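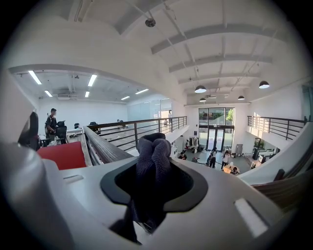
The tiny corkscrews that want to clean your tubing

I've been a sucker for very small robots since I was a kid, so when the Gurnesus project in Cutatholm said I could come by and ask whatever I wanted, I packed a notebook and got on the early train from Sestitz (bad coffee, great view of the river). The engineer who runs the project met me at the door and started talking before I had my coat off.

Gurnesus makes magnetic corkscrews. Each one is 78 micrometers long, with no motor and no battery on board. You put it in liquid, spin a magnetic field around it from the outside, and it screws itself forward. "People hear robot and they look for a face," the engineer told me. "Ours looks like a bit of pencil shaving, and only if you have a microscope."

I asked what they're for, expecting to hear about cancer, and got a lecture about plumbing instead! The group wants to break up the soft clots that form inside dialysis tubing and, one day, inside the grafts that surgeons put in for patients who need dialysis for years. "It's a narrow job," the engineer said. "You know where the clot is, you know the shape of the pipe, and the pipe is close to the skin. I like all of that. The brain can wait."

Being close to the skin matters a lot, because the field gets weak fast as you move the magnets away. The current setup steers nicely up to 3 centimeters down. Past that, the corkscrews wobble and then just tumble in place, which the engineer acted out for me with a pen. 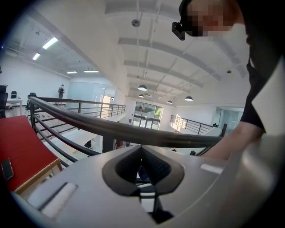 Grafts for dialysis often go in the arm, and that suits Gurnesus fine. The engineer would much rather bring a magnet to an arm than ask somebody to lie inside a big machine. Look at the bare forearm in the photo, held out from the sleeve: that's the kind of easy reach they're hoping for, with the magnets riding above the skin and the patient sitting in a regular chair. "If you can roll up a sleeve, I want to be able to treat you," is how it was put to me, and yes, I wrote that one down twice.

So does it work? In a glass tube with pig blood, sometimes. I got to watch a run on the monitor, a swarm of 310 corkscrews nosing into a dark plug, and for a long while nothing happened and I started thinking about lunch. Then a crumb came off one edge. I may have yelled.

The crumbs are the big worry, of course. A clot that stays put is bad, but a piece that drifts off toward the lungs could be a lot worse. I asked about that, and the engineer stopped joking around. "We don't go near a patient until I can tell you where every piece went. Right now I can't."

The plan is to catch the bits with a mesh downstream and pull the corkscrews back out with the same magnets. Getting them back is slow, and a few always stick to the wall of the tube. They've tried 2 coatings so far. The first made the sticking worse, and the second one was still being tested when I had to run for my train.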